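Notebook home | Previous entry | Next entry | Materials | Search

Jul 20, 2021
Posted by: laundry corner, Monberg workshop

Picking up where I left off with the washing trials for the Gouveia shirts. I had promised myself a short entry this time, and we all know how those go, but there is a fair bit to get down before I forget it. The washer is settled in its new spot on the gray floor and I have to say I'm fond of it already. It's a front loader with a great big black door, and after years of the old top loader at Zikotthorpe it is a real pleasure to be able to look in at the drum without standing on tiptoe!

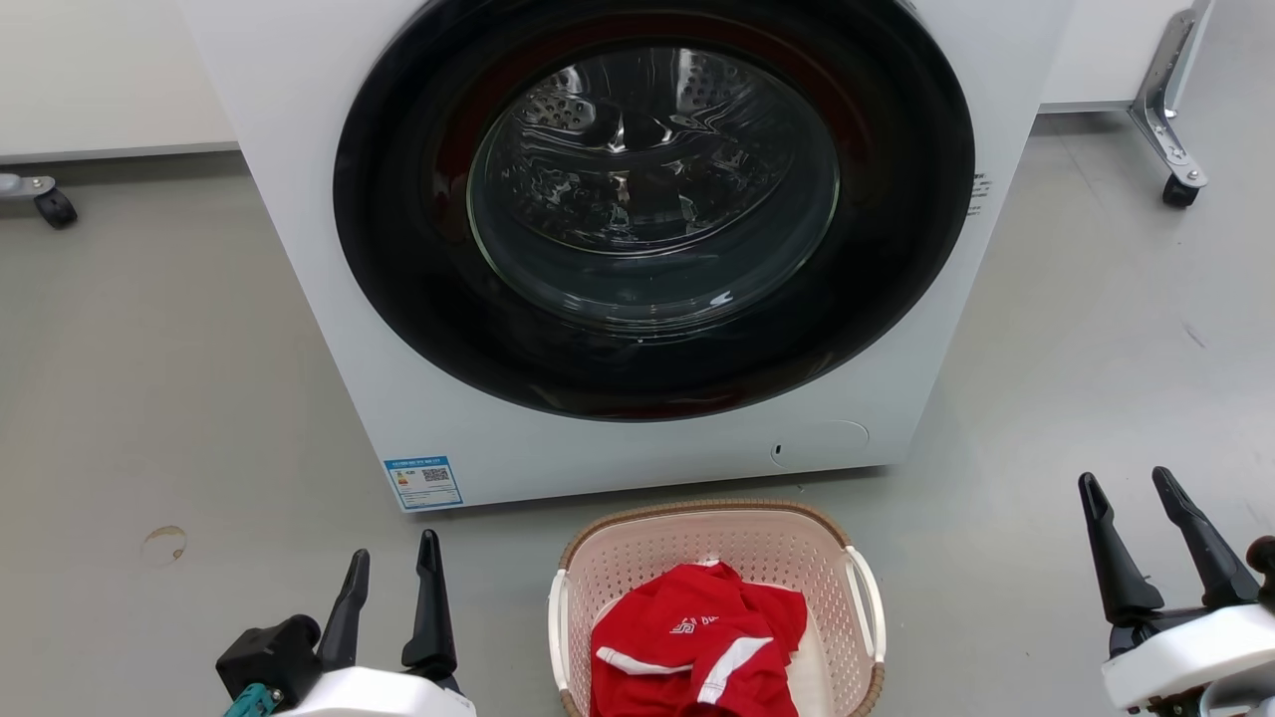

Washer with the drum showing through the door glass, pink basket in front.

I've left the energy label on the lower left corner for now. I know some of you like to peel those off right away, but I want the details handy while I fill in the Anora sheets (and I'd only lose it in a drawer). The little service cover is at the lower right, so please keep shelves and boxes away from that side. I'd like to get at the filter every 25 loads, and there should be enough room to kneel down there with a shallow tray and an old towel.

Now the basket. I'm very happy with this one. The sides have rows of small holes, so things can breathe while they wait their turn, and the curved handle is kind to the fingers. One color per basket, please, and reds always on their own. I'm still a bit nervous about reds after what happened to the dish towels last November.

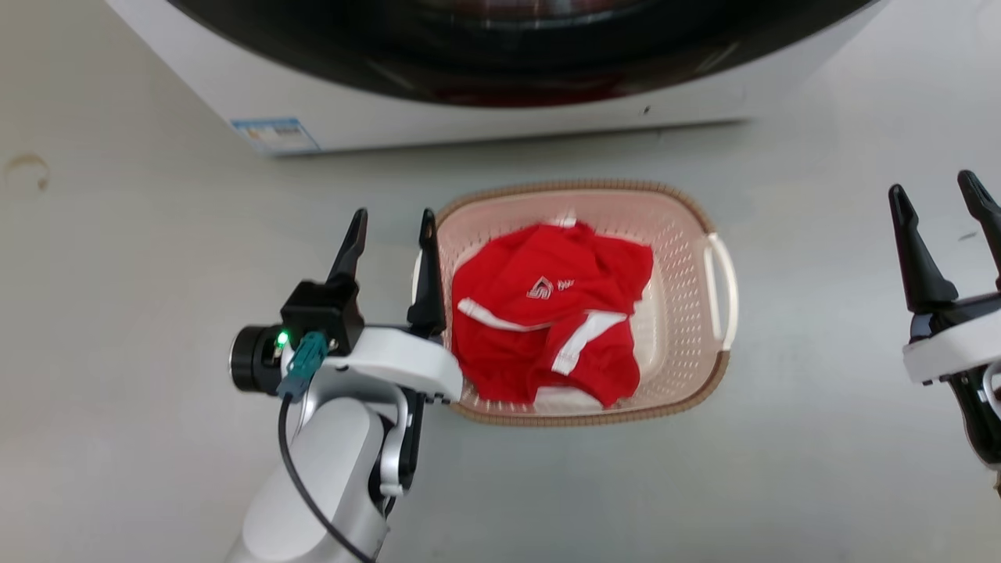
Red garment with white stripes, in the basket by the washer.

For anything with a printed logo like this one, the plan is inside out, cool water, gentle spin, and no softener. I'm going to try 4 washes that way before I write up the print wear, with a plain white cloth in each load to catch any color. Still need to buy more clothespins and find the good drying rack.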